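# What is a cardboard box made of?

Paper, mostly, which is a bit rude when you think of what we put in it. You wouldn't carry six library books home in a sheet of writing paper. Glue a few sheets together in the right way, though, and you can carry the books, the bookends and possibly the cat.

The right way has a name: **corrugated**. It means wavy. Most cardboard boxes are a sandwich. There is a flat sheet of paper on the outside, a flat sheet on the inside, and a wavy sheet in the middle where the cheese would be. The flat sheets are called *liners*. The wavy bit is called the *fluting*, and it does nearly all the work for none of the credit.

Waves are strong for the same reason that arches are strong. Press down on an arch and the push travels along the curve and out to the sides. A box wall has a whole row of tiny arches hiding inside it, and a lot of air. Air weighs next to nothing, so your box is easy to lift until somebody fills it with books.

## Folds

A box begins its life as one flat shape, rather like a jumper with the sleeves laid out. A machine presses lines into it called *creases*. Cardboard is stubborn and would much prefer to fold in the wrong place, and a crease squashes the waves so that it has very little say in the matter.
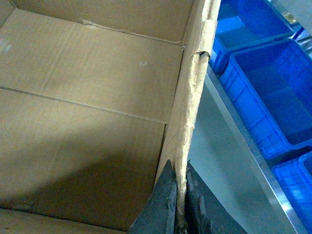

Grown-ups who fold a box without looking for the creases first can be recognised by the noises they make.

The four pieces that fold in to make the bottom are the *flaps*. On an ordinary box two of them are long and two are short. Short ones go in first, long ones go over the top, and then comes the tape. Some people skip the tape and tuck the flaps under each other in a sort of swirl. This works beautifully for jumpers. At the Darkthorpe village fair it was tried with 29 jars of plum jam, and the ducks had a very good afternoon.

## Why do boxes get tired?

A new box has crisp edges. Then it gets dragged along a floor, squeezed into a car, sat on, and pushed under a bed with somebody's foot. Each time, a few paper fibres come loose. Fibres are the tiny threads that paper is made from, and they came out of a tree. When enough of them let go, the edge turns fuzzy, and you may be able to see the waves peeping out.

Damp is worse. The glue in the sandwich is often made from starch, the same stuff you find in potatoes, and it does not care for puddles. A soggy box can't hold up much beyond its own opinion of itself.

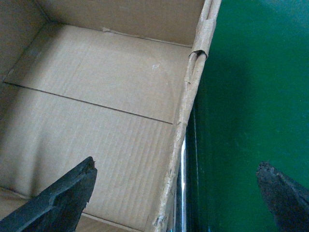 Torben Hamann wrote in to say that we were being unfair to old boxes. He has kept his model railway in the same one through two house moves, and in his view a box with a soft, scruffy rim is kinder to the hands than a new one, which can give you a nasty paper cut.

He's right about the paper cuts. We still wouldn't stand on it, Torben.

## Try it yourself

You will need a sheet of paper, two mugs and a small apple.

1. Put the mugs a hand's width apart and lay the flat paper across them like a bridge.
2. Put the apple on the bridge. Pick the apple up off the table.
3. Fold the paper backwards and forwards into narrow pleats, like a fan.
4. Lay it across the mugs again, with the pleats running from one mug to the other, and try the apple once more.

If it still falls, make the pleats narrower. If it falls after that, eat the apple and use a grape.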